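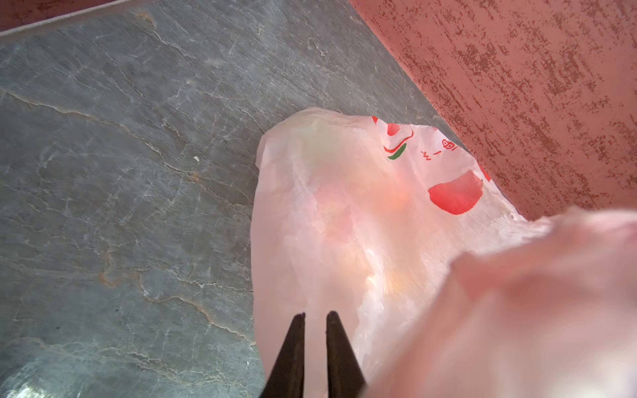 La recomendación

Tharindu Debnath compró 3,000 acciones de Akanda el 6 de noviembre porque un hombre con corbata, en el canal financiero de la mañana, había dicho la palabra «órbita» cuatro veces en un minuto. Akanda fabricaba, o iba a fabricar, antenas plegables para satélites. También había dicho «recorrido», que en boca de aquel hombre sonaba a vacaciones.

Su cuñada, que llevaba la contabilidad de dos farmacias en Parnbridge, le preguntó cuánto facturaba la empresa.

—Está en fase previa —dijo Tharindu.

—¿Previa a qué?

Él le explicó lo de la órbita. Ella siguió pelando una mandarina.

Durante unas semanas la acción subió y Tharindu empezó a decir «mi cartera» en la cola del pan. Se suscribió al boletín de Vatine, 268 al año, que le avisaba de todo lo que ya había pasado. Una noche ganó 400 sin levantarse del sofá y a la mañana siguiente dejó propina en el bar, cosa que el camarero tomó por un error y le devolvió.
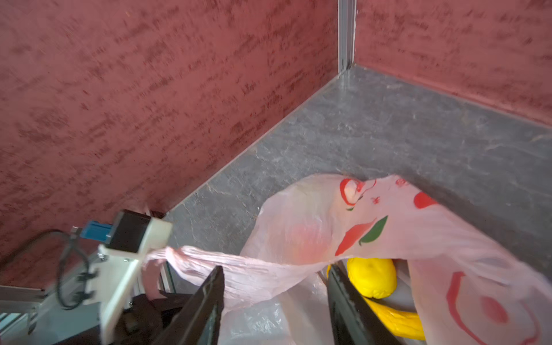
Marzo

El satélite despegó con puntualidad. La antena se plegó estupendamente; desplegarse ya fue otro asunto. Akanda emitió un comunicado en el que hablaba de «aprendizaje» y anunciaba una ampliación de capital.

El hombre de la corbata volvió a salir por televisión. Traía otra corbata y otra empresa, Hivden, baterías para submarinos. Dijo «profundidad» tres veces.

Tharindu apagó el televisor y llamó a su cuñada.

—¿Tú qué sabes de submarinos?

—Que bajan —dijo ella.

Lo apuntó en el margen del boletín, por si acaso, y volvió a encender la tele.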